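The Second Reader

The results went up at 9 on Mon 29 July, and by lunch Katia D'Amico had been told by four different people that the system was fair. She had never heard the word so often from people who looked so tired.

She had failed Evidence by two marks. So had 29 others at the Pamville College of Law, all of them on the same two marks, which the registrar's office called a coincidence of cohort. Katia read that phrase on the noticeboard twice and wrote it on the back of her hand.

"You can appeal," said Consuelo Manzano, who ran the student office from a desk wedged beside the photocopier. "It costs 320 dollars and they send your paper to a second reader."

"Who's the second reader?"

"That's confidential."

"Is it a person?"

Consuelo straightened a pile of forms that was already straight. "It's Brillik," she said. "They bought it last October. It's supposed to be very consistent."

"Who was the first reader?"

Consuelo didn't answer that one. She slid a form across the desk and went to see about the toner.

Katia took the form home to the flat on Sala Street and left it on the kitchen table for a week. Her mother thought she should pay. Her mother had great faith in anything that came with a receipt. Katia thought that a machine asked to check its own work would probably find it was good work, and that she would be 320 dollars poorer for learning it. 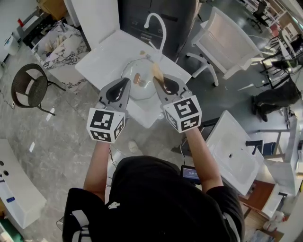 The Viewing Room

You were allowed to look at your script before you paid, if you knew to ask, and it had taken Katia three emails to find out. The room was on the second floor, behind the moot court. A man from the registrar's office sat by the door with a crossword and told her she had half an hour and couldn't use a pen.

Her answers were all there in her own bad handwriting. There was no ink on them but hers. At the end of each question somebody, or something, had stapled a slip with a number on it, and question four had no slip at all.

"This one hasn't been marked," she said.

He came over and looked. He turned the page, then turned it back.

"It might be included in the total," he said.

"Then how would you know?"

"I'd have to ask Dirkix. They do the scanning."

"And who do they ask?"

He thought about it longer than she'd expected him to. Then he went back to his chair, moved the crossword aside and found a clean sheet of paper.

"What was your candidate number?" he asked, and she told him slowly, and watched to see that he wrote it down.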